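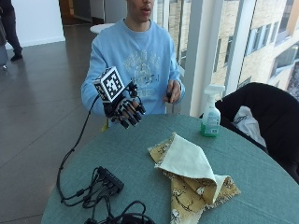
*At the round table, January 19, 2018*

**The Winter Soup Swap is back, and so is the long list of things we want to tell you about it**

Well, friends, the holidays are packed away, the walkways are salted, and it's time once more for the Brirketcombe Soup Swap. If you moved in over the summer and have no idea what that is, pull up a chair. You bring one big pot of soup, ladled into quart containers and frozen solid, and you go home with the same number of quarts of everybody else's. That's the whole thing, although we do manage to stretch it into an entire evening every year (there is bread, and people will talk).

Last winter 93 quarts changed hands, which is a lot of soup for a place our size, and I'm still thinking about the yellow split pea with the smoked turkey leg in it. If that was yours, please make it again. Please also write down the recipe, even if you cook by feel and the recipe is mostly "until it looks right."

A few notes on freezing, as we had some heartbreak last time. Leave an inch of room at the top of the container. Cool the soup all the way down in the fridge before it goes in the freezer. Potatoes turn grainy and cream likes to separate, so if you're making chowder, freeze the base and tape a note to the lid telling people what to stir in later. Noodles are best left out altogether -- they drink up the broth and you end up with something closer to a casserole.

Labels matter more than you'd think! Write the name of the soup, the date you made it, and anything a person might be allergic to. Masking tape falls off in the cold, so use freezer tape or write right on the lid with a marker.

We'll gather in the Drelwood Room again, the one past the mailboxes with the good radiator. Doors open at 6, and the swapping starts once everyone has found a spot for their coolers. Parking on the Ortner Street side is fine all evening, but the Kelon lot gets plowed at night, so don't leave your car there if you plan to walk home.

If you don't cook, come anyway. Two loaves of bread or a tub of good butter will get you 2 quarts, and you can pick after the first round. Extra soup goes into the hall freezer for neighbors who are under the weather or have a new baby. Last year's containers are in the hall closet, washed, lids in the blue bin.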